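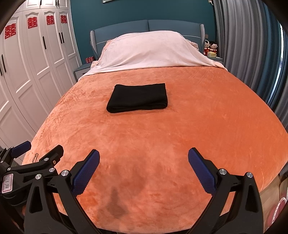 Plaid orange en place, drap rose remonté sur les oreillers, linge noir plié au milieu.

Forum Textile et literie > Entretien > Plaid peluche : marques dans le poil et tenue sur le lit

hoiyan_siu
Bonjour à tous. Plaid polyester à poil ras type velours, acheté chez Gornero en décembre, posé directement sur le matelas et rabattu sur les côtés et au pied. Deux problèmes.
1) Le poil garde tout : traces de main en tourbillon, plis de rangement, et une zone allongée plus sombre vers le pied. Je brosse à la main, ça se déplace mais ça ne disparaît pas.
2) Au pied du lit, qui est arrondi, le tissu tire et remonte.
Lavage à 30, essorage 800, séchage à plat. Faut-il changer quelque chose au cycle ?

arsalan.memon
Les tourbillons sont normaux. Le poil est couché dans des sens différents, la lumière accroche différemment, la teinte semble varier. Une brosse à vêtements souple, passée de la tête vers le pied, toujours dans le même sens, et c'est réglé jusqu'à ce que quelqu'un s'assoie.
Pour la zone sombre, touchez avant de brosser. Sur la photo on ne peut pas dire si c'est du poil écrasé ou de l'humidité.

SenaA
Pas d'accord pour la brosse. Sur un polyester bas de gamme elle casse la pointe des fibres et au bout de quelques mois on a un poil feutré. Défroisseur vapeur à 20 cm, sans contact, puis le plat de la main. J'ai fait ça sur un Bralex pendant deux hivers, aucun boulochage.

arsalan.memon
La vapeur sur du polyester, à distance mal tenue, lustre la fibre de façon définitive. Une brosse souple n'a jamais rien feutré. C'est l'adoucissant qui feutre.

SenaA
À 20 cm il n'y a pas de lustrage. À 5 cm, oui. Sur l'adoucissant on est d'accord, à proscrire.

hmlai
800 tours c'est trop pour ce poids. Je suis à 400 sur le mien, machine de 7 kg, plaid seul dans le tambour. Les faux plis viennent de là dans la plupart des cas. Le séchage à plat est correct, mais il faut secouer le plaid encore humide, sinon le poil sèche couché.
Autre remarque : l'étiquette cousue est sur le côté gauche du matelas. Sur les miens, elle est sur la largeur. Si c'est pareil chez vous, vous l'avez peut-être posé en travers, ce qui expliquerait la tension au pied.

hoiyan_siu
Le poil n'est pas mouillé, je viens de vérifier. Juste écrasé, le panier à linge est resté posé là ce matin.
@hmlai : mesuré, le plaid fait 220 x 240 et les 220 étaient bien dans la longueur. Je le tourne ce soir.

lai-ching
Question annexe, votre drap rose par-dessus les oreillers, il est volontairement par-dessus le plaid ? Il retombe des deux côtés sur l'orange. Chez moi un drap clair sur une peluche foncée ou vive prend les fibres au bout de quelques nuits. Je mets le plaid en dernier.

hoiyan_siu
Oui, volontaire. Il protège les oreillers de la poussière dans la journée, je l'enlève le soir. Pas de transfert de fibres visible pour l'instant, le plaid a été lavé 4 fois.

hmlai
Évitez aussi de laisser le linge noir plié dessus, pour la même raison. Le tissu noir ramasse tout.

SenaA
Et ça marque le poil. Une pile laissée une journée, vous avez le rectangle dessous.

arsalan.memon
Qui part avec un coup de brosse.

hoiyan_siu
Retour après rotation : 240 dans la longueur, le pied ne tire plus. Il manque un peu de retombée sur les côtés, c'est acceptable. Essorage passé à 400 pour le prochain lavage. Pour la brosse ou la vapeur, je fais un essai de chaque côté et je poste le résultat ici.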